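Automation & Small Industry | Features

What the second arm costs

By Solange Aguiar

When Lucimara Moura began to plan the packing cell at Brasavau, she made a budget with two lines. One line was for robot arms, the other was for "everything else." By the time the plan was approved, the second line had become a document of its own, and it was longer than the first.

Brasavau packs small gifts for shops that do not want to do it themselves: earrings, chains, little bottles of perfume, cards with a name on them. The products change every few weeks and the orders are small. For years this kind of work was considered too delicate and too irregular for a machine, and the company did not look at automation at all. Then the packing room lost three experienced people in one season, and Moura, who manages operations, was asked to find out what a machine could do and how much it would cost.

She visited suppliers, and she noticed that all of them wanted to speak first about the arm. They spoke about reach, about payload, about speed. "I was lifting a necklace, not an engine," she says. "I had to ask four times about the fingers." 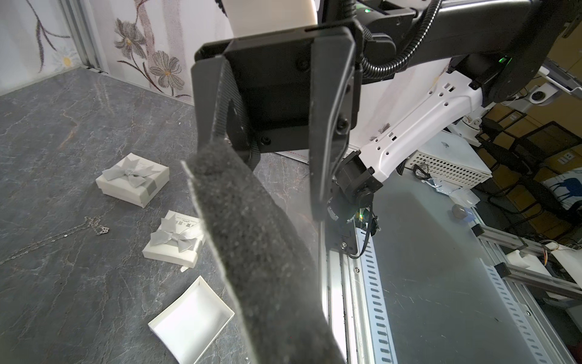

Fingers are the part of the budget that beginners make too small. A gripper is often sold with simple hard jaws, and the buyer learns later that the product slides, or bends, or gets a scratch. It is common to end with a mix, as on the gripper over the white jewelry boxes, where one finger has a thick foam pad on its inner face and the other is a plain rigid plate. A fine chain with a silver pendant lies near those boxes, and anyone who has tried to pick up a chain with tools will understand why Moura asked four times. Her advice is to treat finger material like printer ink: it is consumed, it must be in stock, and it needs its own line every year.

Welington Arruda, an integrator who worked with her on the plan, goes further. He asks his clients to bring their most difficult product to the first meeting, before any price is mentioned. If the client brings an easy one, he sends them home to get another. He told me that satin ribbon has changed more quotations in his office than any other material, and I believe him.

The cell at Brasavau is called Arine inside the company, after a name that was already painted on the door of the room. Its first version was planned with one arm. A single arm can place a box, but it cannot easily hold the box and close it, so something else must do the holding. This can be a fixture, made for one size of box, or it can be a second arm. Fixtures are cheap when there are 2 products. Moura had 40 on her list, and she calculated what it would mean to design, store and change a fixture for each one. After this exercise the second arm looked less like a luxury — although it was still the largest number on the page.
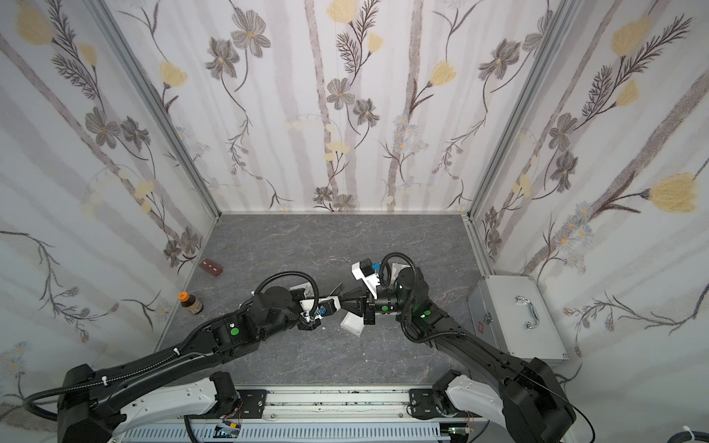 Should a small company buy both arms at the same time?

It depends on the work, but plan the space, the power and the mounting for two from the first day, even if the money is enough only for one. Moving a bench, a rail and all the cables after one year costs more than leaving an empty place.

Cables deserve a paragraph, because they do not appear in the brochures. An arm that turns its wrist many times a day pulls on everything attached to it, and a sleeve or a tie in the wrong position will fail before the motor does. Birdie Abernathy, who maintains equipment for the packaging firm Vusthorpe, keeps a full set of spare cables for every arm. She recommends ordering the set together with the machine, while the buyer still has some power in the negotiation.

There is also the cost of people's time. At Brasavau, Iolanda Queiroz moved from the packing table to the cell, and her first months were not in the original budget. The training was paid from a reserve that Moura had kept for repairs. Next year there will be a line for it. Queiroz also asked for a better chair, and this was paid from the same reserve.

The last version of the plan gives 3 years for the investment to return, and it assumes that the cell will stand still for part of every week. The supplier's table did not have such an assumption. Moura added it by hand, and the directors discussed it for most of an afternoon before they signed.

She is now preparing a request for a second cell, to be named Miranda. The spare parts are on page one.

We use cookies to remember your preferences and to measure visits to this site. By continuing to read, you accept our cookie policy.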